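Put the Working Load Limit in the First Column

The listing for a shackle on a typical industrial supply site gives the pin diameter, the body diameter, the finish, the inside width at the pin, the package quantity and the price. The working load limit, if it is given at all, sits on the detail page under a heading such as "Additional Information." On some sites it is in a PDF. On one that I use every month it is in a PDF of a scanned page, and the scan is of a catalog that has been replaced.

I think this order is wrong, and I think the people who maintain these catalogs should change it. Rigging hardware is bought to hold a load. Nominal size is a way of finding the part on a shelf.

The usual defense is that buyers search by size. That is true of the search logs, and I have no quarrel with it as far as it goes. A buyer types "shackle 1/2" because the requisition says "shackle 1/2." The requisition says that because whoever wrote it was looking at a worn shackle with a caliper in the other hand. The habit feeds itself. If the load rating had been in the first column for the last twenty years, the requisitions would carry it.

Size does not determine rating. Two bow shackles with the same body diameter, one carbon and one alloy, can have very different limits. Eye bolts are worse. A plain pattern eye bolt and a shouldered one in the same thread can look nearly alike in a thumbnail, and only the shouldered one should see an angled pull, at a reduced figure. Turnbuckles depend on the end fittings. Swivels depend on whether they are meant to turn under load. A person who orders any of these by diameter alone has ordered half a part.

I went through the lifting and rigging section of the Okard catalog in February with this question in mind. It has 374 line items that I would call load bearing. I stopped recording individual faults after the first 30, when the pattern was plain enough. The rating was missing from the listing row in all of them. Where the detail page had one, it was given in pounds on some pages and metric tons on others, and the word "capacity" was used in places where the manufacturer's own sheet says "working load limit" and in other places where it says "breaking strength." Those last two differ by the design factor, and a buyer who mistakes one for the other has used up the whole margin before the hook goes on.

Okard is no worse than its competitors. It is better than several. I pick on it because its data is complete enough to show the fault.

Regula Wallner, who ran the catalog data for Trudport before it merged its two print books, made the case against me at some length when I first wrote on this subject. Her argument was about liability. A number in a listing row looks like a promise, she said, and it comes without the conditions: straight pull, ambient temperature, no side loading, no shock. Put the number on the detail page and the conditions can sit next to it. I take this seriously. But the conditions are not read on the detail page either, and leaving the number out does not make the buyer more careful. It makes the buyer guess from the size. A row can carry a rating and a short flag - "vertical only," "not for overhead lifting" - in less space than the row now spends on package quantity.

Harsh Sandhu raised a second objection, which is that many small parts have no rating at all. Light wire rope clips, stamped hooks, S-hooks, small snaps and most decorative chain are sold unrated. He asked what should go in the column. The answer is the word "unrated." It should be there in full. A blank cell reads as missing data, and a buyer who meets enough blank cells stops seeing them. "Unrated" is a fact about the part, and for a good many uses it is an acceptable one. Hanging a tool board or a curtain needs nothing more.

There is also the matter of units. My preference is pounds first with kilograms in parentheses, for the plain reason that the tags on the hoists in the shops I deal with are in pounds. Others will prefer the reverse. Either is fine if it is the same on every row. What cannot be defended is "2 ton" with no statement of which ton is meant.

The Mikuš catalog is the nearest thing I have seen to a correct one. Its table for chain fittings starts with grade, then working load limit, then chain size, then the dimensions. Lenka Šimko, who laid out the table, told me that order desk calls on that section went up for the first few weeks and then settled. Callers wanted to know where the size column had gone. It was the third column. I would accept that price.

Sorting follows from this. If the rating is a real field holding a real number, the buyer can filter on it: everything above 2,000 pounds, shouldered, galvanized. At present most sites treat it as text, so that a sort puts 10,000 ahead of 9,000. This is a small repair in the database and a tedious one in the data entry. I would guess that a clerk with the manufacturers' sheets could clear a section in roughly 9 working days, less if the sheets are current.

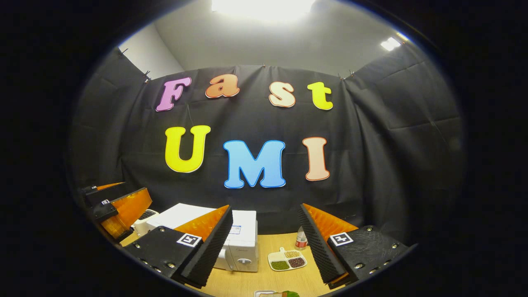
Cut-out letters spelling "Fast" and "UMI" on a black fabric backdrop.

Gangadharan Chowdary has proposed going further, with the design factor as its own column. I am against it for general catalogs. A design factor printed beside a limit invites the reader to multiply them and treat the result as available. The limit already has the factor in it. Those who need the factor for an engineered lift will be working from the manufacturer's sheet, and the listing should link to that sheet directly, by part number, with the revision shown.

Marking is a related matter. The forged mark on the body of the part should be shown in the listing as text, exactly as it appears on the metal. A receiving clerk at Villau or anywhere else can then hold the part up and compare it with the order. Marek Rusnák has done this by hand for his own stockroom, on index cards kept in the bin fronts, and the cards give the rating first and the size underneath. The catalog companies could copy his cards as they stand, apart from the shelf numbers.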